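**Putting the winter away: a conversation with the Household Linen Adviser at Lumley**

The Lumley Centre for Domestic Studies has published guidance on the care of household clothing and bedding for 16 years. Its leaflet on seasonal storage is the one most often requested by members of the public, and a revised edition was issued on 17 March 2021. The Centre's bulletin met the adviser responsible for the revision to discuss what has changed in the text and what has been left alone.

The adviser began with the question of timing. Earlier editions recommended that winter garments be put away in a single day, once the heating had been turned off for the year. The new edition drops that recommendation.

"We received a good many letters on the subject," the adviser said. "Readers told us that they had packed everything, met a cold week and unpacked half of it again. We now suggest two stages. The heaviest coats go first and the quilted and knitted things follow when the household is ready to part with them."

The leaflet continues to recommend the bed as the best place for sorting. The adviser was firm on this point, although the Drillard branch had asked for a table to be given equal standing.

"A table is the right height, and I understand the argument. Few homes have one large enough. A made bed gives you a broad, clean surface, and you can lay a coat out at its full length and look at it properly. I would leave the bedspread on. If there is a bamboo mat on top, as many families keep for the warmer months, that may stay as well. It is firm and smooth, and a garment can be folded on it without sinking into the mattress."

Asked whether readers should sort by person or by type of garment, the adviser preferred type. Padded and quilted clothing needs different handling from light cottons, and the two are easily muddled once a pile has formed.
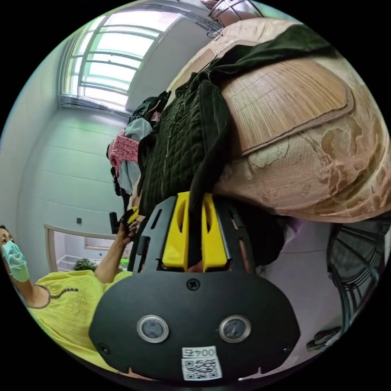 "Quilting deserves some patience," the adviser continued. "Diamond stitching holds the filling in place very well, but it also holds dust along the seams. Brush along each line and then across it. If the collar is corduroy, brush that in the direction of the rib. People tend to clean the body of a jacket and forget the collar, where most of the wear is found."

The revised text also advises against hard folding. A quilted garment should be folded once, loosely, with the sleeves laid across the front, and placed at the top of the box. Printed cottons and other thin clothes may go underneath, where the weight will do them no harm.

On the matter of lace and embroidered bedspreads, the adviser noted that the leaflet now carries a short warning. Zips, hooks and beaded necklines can catch in raised work, and a single pulled thread is difficult to repair at home. Fastenings should be closed before a garment is laid down, and clothing should be lifted from the pile and never dragged.

The section on daylight is new. It was proposed by the MacKinnon reading group, which tested the previous edition with 12 households in December and found that stains were often missed under electric light.

"They were quite right," the adviser said. "I had always worked near a window and it had not occurred to me to say so. Pale blues and pinks are the difficult ones. A mark that cannot be seen in the evening is perfectly plain in the morning, and it will be a good deal plainer after six months in a box."

Readers who suffer from dust are now advised to wear a face mask while sorting and to open a window where the weather allows. The adviser wished to add that clothes should be shaken out of doors, before they are brought to the bed.

The bulletin asked about storage boxes. The Centre does not endorse any manufacturer, but the leaflet includes a plan for a lidded cardboard box, drawn up with the Dalanow workshop. It measures 900 millimetres in length and is intended to slide beneath a standard bed. The adviser prefers it to sealed plastic for woollens, and accepts that plastic has its place in a damp house.

"Label the end and not the lid," the adviser said. "You will be looking at it from the floor."

The first printing of the revised leaflet was 4,000 copies. It may be obtained from the enquiry desk at Lumley or by post, and a large-print version is in preparation. Comments on the text should be sent to the Centre in writing, marked for the attention of the Household Linen section.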